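Fan club meeting, minutes for Sat 7 May

Typed up by me, same as last time, from the back of a receipt and one page of proper notes. If I've got something wrong, shout in the group chat and I'll fix it before the next one. No names in these, as we agreed in February, so you'll have to recognize yourselves.

We started late. Half of us were at the cafe on the corner and half were already upstairs, and both halves thought the other half was missing. Once everybody was in the same room there were 20 of us, which is more chairs than we have, so thanks to the people who sat on the radiator shelf.

Minutes of the February meeting

Read out, very fast. One correction: I wrote that the club had "voted to stop discussing" the Manari breakup. What we voted for was to stop discussing it before the break. After the break it's fair game. Corrected, approved, moving on.

Jokero comeback

This took up most of the first half and I didn't get all of it down. For anyone who has been living under a rock, Jokero posted a black square with a date on it, took it down again, and then posted the same black square without the date. So is there a new album or isn't there? The room was split. One side says the date was the real release and the label got nervous. The other side says it's a single at most, and that we all did this to ourselves two years ago over what ended up being a perfume ad.

I'm in the album camp, for the record, and I'm the one writing this, so there.

What we did agree on: the listening party goes ahead either way. If there's no new music by then we play the first three albums in order and everyone can be sad together. Snacks as usual. Please, please write on the sheet what you're bringing. Last time we had 6 bowls of the same chips and nothing to drink.

The dating story

OK. So. The story about the singer from Jokero and the drummer from Manari. I was asked to keep this part of the minutes short and I'm going to try.

The evidence, as presented to the meeting: matching bracelets, one blurry video outside an airport, and a song lyric that may or may not mention a drum. Against it: the bracelets were in a gift bag that everyone at that festival got (one of our members has the same one and was wearing it, which got a big laugh), and the airport video doesn't show a face at any point. I watched it three times on somebody's phone. It shows a hat.

We talked for a while about whether the club page should post this kind of thing at all. I said I don't love it. They're real people and neither of them has said a word. Somebody else said fans are going to talk regardless, and it's better if they talk on our page where we can keep it friendly. Fair point, and I didn't have a great comeback for it.

We voted in the end. The page can share official news and interviews. Rumors stay in the chat, and nobody posts pictures of anyone's house, car or family, ever. That last bit passed with every hand up. The shipping name some of you came up with is also staying in the chat — I'm not typing it here, it's terrible.

Break

Long. The cake was lemon. Manari breakup discussed, see above.

Ngô fan project

Good news here! The birthday book for Ngô is nearly done. We have 103 messages in, some of them from people who've never been to a meeting and just found us through the page. A few are very long and one is a poem. The layout people would like the rest by the end of the month, and they'd like them typed, not sent as a photo of handwriting. I know handwriting is more personal. They still have to read it.

There was a question about whether to print it or send a file. Printed, we think, with the file as a backup. The price quote we got was higher than we wanted, so we're asking at a second shop before anyone pays anything. I'll do the asking.

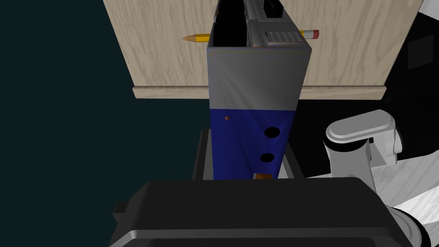

Somebody also brought up translating the messages, and we went back and forth on that. My feeling is that people should write in whatever language they're happy in and we put a short English version under it. Two members offered to help with that, and they'll split the pages between them. If you want a third pair of eyes on your own message before it goes in, tell them now and not the night before.

Dullby tickets

Ugh. The Dullby show sold out while most of us were still in the waiting line online. I was staring at a little walking man for the whole of my lunch hour. Three members got through and they have 3 spare tickets between them, which we had to decide how to share out.

We agreed on a draw. Names go in a bowl at the listening party, and you have to be there to win. Face value only, and if you win and then can't go, the ticket comes back to the club and gets drawn again. It doesn't go to your cousin. Anybody who already has a ticket stays out of the draw.

There was also a long side chat about whether Dullby should have opened for Jokero on the last tour. I enjoyed it a lot but it isn't club business, so I stopped writing.

Any other business

The lost property box has a gray scarf, one glove and a light stick with no batteries. Claim them or they go to the charity store.

Somebody asked if we could start the meetings with a song. Yes, but one song, and we take turns choosing. I called first turn and I'm not sorry.

The chat is getting hard to follow, so there will be a separate thread for tickets and rides. Please use it. I'll be moving messages over and I will be annoying about it.

Things to do

Me: second print quote, new thread, listening party sheet.
Layout people: sample pages for the Ngô book in the chat.
Ticket holders: bring the spares to the party.
Everyone: type up your message if you haven't sent one, and sign up for snacks.

Next meeting is after the listening party, same room, and I'll put the time in the chat once I've checked that we can have it.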